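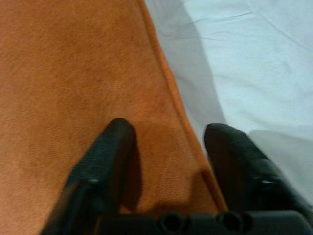

Clistholm 2-Person Infrared Sauna
Sold and delivered by Sestulard

The Clistholm is a corded indoor sauna cabin for two adults. It goes together with buckle latches, so no screws are needed for the walls, and most buyers have it standing in an afternoon. The floor panel goes down first, then the back, sides, bench, front and roof.

Price: $2,381, curbside delivery included
Height: 79 inches
Shipping weight: 187 pounds, in two cartons
Seats: 2

Heating

Carbon panels are fitted behind the bench, under the bench and in both side walls. Allow 30 minutes of warm-up before you get in. The cabin runs on a standard household outlet, but it should be the only thing on that circuit. Do not use an extension cord or a power strip.

The Devovo control pad sits inside the door and sets temperature and session time. The timer shuts the heaters off at the end of each session.

Where to put it

Choose a level, dry floor. Tile, concrete and vinyl are all fine – thick carpet is not. Leave 2 inches behind the cabin and enough space above to lower the roof panel into place. A spare bedroom or finished basement works well. Do not install it outdoors or in a garage that freezes.
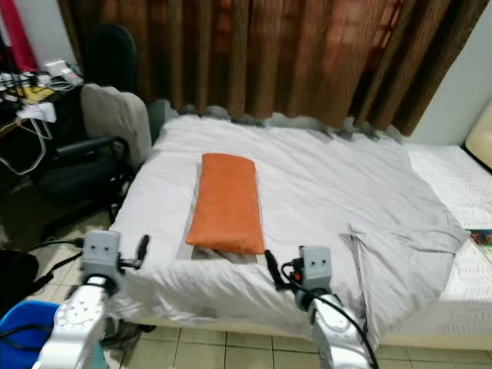

Options

Mladenović backrest, sold singly
Replacement door handle, left or right
Roof vent cover

Care

Wipe the bench with a damp cloth after use and leave the door open until the wood is dry. Skip oils, varnish and spray cleaners inside the cabin. Light sanding takes out most sweat marks.

Returns are accepted on unopened cartons only. Check both cartons for damage before you sign for them.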